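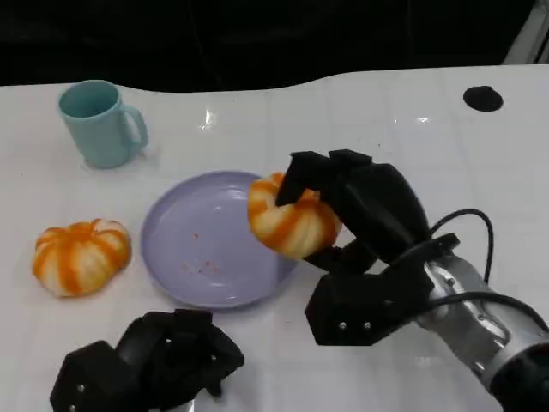 Figure 4. Plate with crumbs, mug and striped pumpkins during table clearing.

4. Clearing and wiping the table

This section applies to Brastow tables with the glossy white top. Clear the table fully before any cleaner is applied.

4.1 Removing items

1. Lift the decorative pumpkins one at a time. Grip each one around its ribbed sides. Do not drag it, as grit on the underside can scratch the finish.

2. Put the pumpkins on a dry shelf or in the Ditetti storage tray. Leave space between them.

3. Take the mug by its handle and check that it is empty before tilting it.

4. Remove the plate last. Keep it level until it is over the waste bin - small crumbs slide off a shallow rim easily. In Figure 4 the crumbs are on the lower left part of the plate.

Note: Do not stack the mug on the plate for carrying.

4.2 Wiping the top

1. Brush loose crumbs toward the front edge and catch them in a dry cloth.

2. Mix one capful of Tomić surface cleaner with 2000 ml of lukewarm water. For two tables, use two capfuls and 4000 ml.

3. Wring out the cloth and wipe along the seams first, then across them. Do not let liquid stand in the seams.

4. Wipe the wavy back edge separately with a folded corner of the cloth.

5. Dry the top with a second cloth. Look at it from a low angle under the overhead light. Streaks show up best in the bright reflection.

CAUTION: Do not use scouring pads, powder cleaner or undiluted cleaner on the glossy finish. Dull spots cannot be polished out.

4.3 Resetting the table

Wait about 59 minutes before putting decorations back. Wipe the underside of each pumpkin with a dry cloth and set it down clear of the seams. A pumpkin that is soft or leaking must be discarded.

For stain removal, see section 5.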